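3.2 Collection of the packing demonstrations

The unpacking and packing subset was recorded by the student team between the fourth and ninth weeks of semester, using paired hand-held grippers in place of a teleoperated arm. Each operator holds one gripper in each hand and performs the task directly. The wrist-mounted wide-angle camera on each unit records the fingers and whatever lies in front of them, and the jaw opening is logged from an encoder at the linkage. No robot is present during recording. The arrangement follows earlier work on portable demonstration capture, and was chosen mainly because the department's two arms were booked for coursework for most of the teaching period.

Tasks were drawn from a list written by the team before collection began. The list distinguishes between single-object transfers (one item moved between a container and a surface), sequences (several items moved without a specified order) and bimanual tasks, in which both grippers must be in contact with the same object or container at some point. An operator was free to choose which hand performed a transfer. We did not script grasp poses, and operators were told to regrasp if they would have done so with bare hands.

All sequences in this subset were recorded in lived-in rooms. A laboratory bench had been used in the June pilot, where the background was a uniform grey and the support surface was rigid and flat. Policies trained on the pilot data (the Muder checkpoints, Section 2.4) reached acceptable grasp rates on the bench and failed on almost any soft surface. The typical failure was a descent that stopped at the height of the bench top, followed by closure above the object. Beds were therefore made the default support surface for the packing tasks. A quilted cover gives under load, and its printed pattern provides a cluttered background for small objects.
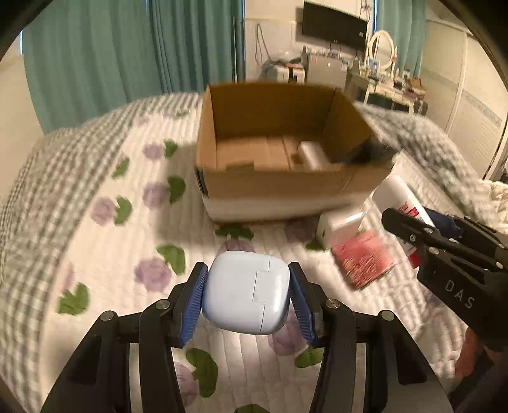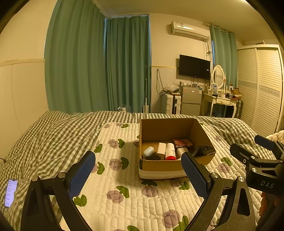 Figure 4. Views from the hand-held grippers during the packing task, with the open carton on the bed. First view: a light blue charging case held between the finger pads. Second view: the fingers apart, with items in the carton.

Objects were restricted to those that fit within the jaw opening along at least one axis. Small cartons, bottles, cases and flat packets were all admitted. Flat packets proved the most difficult category, as the pads cannot get under a thin item lying on a compliant surface, and operators tended either to pinch an edge or to slide the packet against something heavier before lifting. Both strategies were kept in the data and are labelled separately. Glossy rounded cases were the second most difficult. The ridges on the finger pads hold such a surface well when the contact is central, but an off-centre closure tends to rotate the object as the jaws come together.

The subset contains 596 episodes after filtering, from 2766 recorded across all household tasks. Filtering was done in two passes. The first pass was automatic and removed episodes in which visual tracking was lost for longer than one second or in which the encoder log contained a gap. The second pass was manual. Two annotators viewed each remaining episode at double speed and marked it as complete, partial or invalid. Partial episodes, in which the operator abandoned an item but went on with the rest, were retained with the abandoned segment masked out of the loss. Disagreements between annotators were settled by Emmett Escobedo, who did not operate the grippers in this subset.

Tracking loss deserves some comment. The pose of each gripper is recovered by visual-inertial odometry from the wide-angle stream, and the method depends on having enough fixed texture in view. Plain curtains and bare walls contribute little. Furniture edges, wall fittings and general household clutter contribute a good deal, and rooms with more of these gave longer continuous tracks. The opposite problem occurs when a gripper is lowered into a carton. The near cardboard then fills much of the field of view, and if the carton shifts on the bedding the estimator may take the motion of the carton for motion of the gripper. We reduced this by asking operators to pause briefly above the opening before reaching in, and by weighting features in the outer third of the image more heavily. Neither measure removes the error completely. Residual drift over a full episode is reported in Table 3.

The two grippers must also be located relative to each other. Each session opened with a calibration sweep in which the operator moved both units slowly around the work area, and the resulting maps were merged offline with the Zustine toolchain. Where the merge failed, the session was split and the episodes were used for single-hand training only. An alternative would have been to rely on the second gripper being visible in the first gripper's camera. We tried this on a small set of sessions and found the view of the other unit too intermittent to be useful, as it usually enters at the edge of the image, where lens distortion is greatest.

Lighting was left as found. Operators could have curtains open or closed but were asked not to change them between the calibration sweep and the last episode of a session. Exposure was locked at the start of each episode.

3.3 Preprocessing

Streams from the two units were aligned by timestamp and resampled to a common rate. Images were cropped to the inscribed square and reduced in size before training, and the dark circular border left by the lens was masked. Jaw opening was normalized to the unit interval. Actions are expressed as relative poses in the frame of the gripper at the current step, so that no reference to a room coordinate system is needed at inference.

Screens and printed documents visible in the recordings were reviewed by hand. Where text could be read at full resolution it was blurred before the episodes were placed on the shared drive. Participants signed the project's consent form and could withdraw a session at any time up to the data freeze on September 8, 2022.

We also considered removing episodes with visible motion blur. An early version of the filter did so, using the variance of the Laplacian as a threshold, but it discarded a disproportionate share of the fast transfers and biased the remaining data towards slow, deliberate movement. The filter was dropped. The Sobczak baseline in Section 4 was trained before this change and is marked accordingly.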